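From: Britt-Marie Eide
To: tatance-neighbors
Date: Thu 5 March
Subject: Re: [tatance-neighbors] Hard water, coffee, and the great softener question

On the Tatance list, Lie wrote:

> We have been in the house for two winters now and I've given up on the kettle.
> It sheds. You pour a cup of tea and there's a raft of white flakes on top, like
> something came loose from the ceiling. The man from Zorkon came out and tested
> the tap with his little strip and looked at me the way a vet looks at you before
> the bad part. He wants 3235 dollars for a softener, installed, and says the price
> is good until he gets back to his truck.
>
> Has anyone on the hill bought one of these? Is there a cheaper way to get a
> decent cup of coffee? Also does anybody know what the water smells of in June,
> or is that just us?

Lie,

It isn't just you. The June smell is the upper reservoir turning over, and it goes away after a couple of weeks, or else we all stop noticing, and I've never been able to work out which. The district sends a card about it every year. The card arrives in August.

On the softener. We bought one, not from Zorkon but from the outfit that was here before them and had the same truck. Some things I wish I'd known:

It takes salt. I knew this the way I know that cars take oil. What I hadn't pictured was me, carrying a 40-pound bag down the cellar steps backward for the rest of my natural life. Price the salt before you price the machine, and price your knees while you're at it.

It softens everything unless you ask it not to. Have them leave the kitchen cold tap and the outside spigot off the loop. Ours was plumbed by a cheerful young man who put the whole house on it, garden hose included, and the tomatoes took it personally. Moving the line afterward cost 90 dollars and a morning of listening to him explain that most people prefer it this way.

Soft water makes flat coffee. I'll get letters for that, but I stand by it. The minerals you're cursing in the kettle are part of what pulls the flavor out of the grounds. Take them all away and you get something brown and hot that reminds you of coffee the way a hotel painting reminds you of the sea. What you want is less hardness, which a plain pitcher filter will give you if you change the cartridge more often than I do.

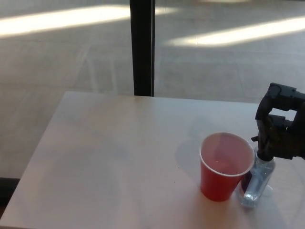
The red cup, with the clear bottle for company.

Before you spend anything, do the cup test, which costs nothing and can be used to annoy guests. Get some of those party cups with the white rim. Plain tap in one, filtered in the next, and store-bought in the last. Let them all come to room temperature, because cold hides everything, and have somebody else shuffle them while you're out of the room. Then taste and write down which you like before anyone in the family starts coaching. We did it at Christmas. My brother-in-law, who has strong views on water and most other matters, picked the tap and then asked to see the cups again.

If you can't pick out the tap, put your money into a kettle with a wide lid and a box of citric acid. Two spoonfuls in a full kettle, bring it to a boil, leave it for half an hour, pour it out, rinse it 3 times. The flakes go. Vinegar works too, but then your tea tastes like a pickle for a week and you've only changed the complaint.

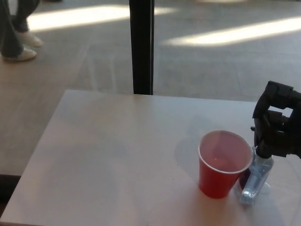
Red party cup, ordinary kind, white rim.

If you CAN pick it out, and you hate it, then by all means talk to Zorkon, but make him leave the quote on paper and let the truck drive off. The price will survive. Ours dropped by 2 hundred once we had gone quiet for a week, and he threw in a bag of salt, which I then got to carry.

Other odds and ends while I have the list's attention:

The people at Endine, down by the feed store, rent softeners by the month. The rental units are ugly and they hum, but you can hand one back, and I know of a few houses on the lower road that did a year that way before making up their minds. Ask whether the salt is delivered. Ask whether "delivered" means to the cellar or to the end of the drive.

Check the water heater too. If it bangs and mutters when it fires up, that's scale sitting on the bottom, and it's a better reason to soften the water than anything that goes on in a teacup. Ours had been muttering for almost 3 years and I'd put it down to the house being old and having opinions. Drain a bucket off the bottom valve with the power off and see what comes out. Wear shoes you don't care for.

And somebody borrowed my hardness test kit in the fall, the one with the dropper bottle and the blue lid. I'm not naming names. I'd like it back by the weekend so I can lend it to Lie, who will at least say thank you.

Britt-Marie
(top of the hill, green gate, mind the dog)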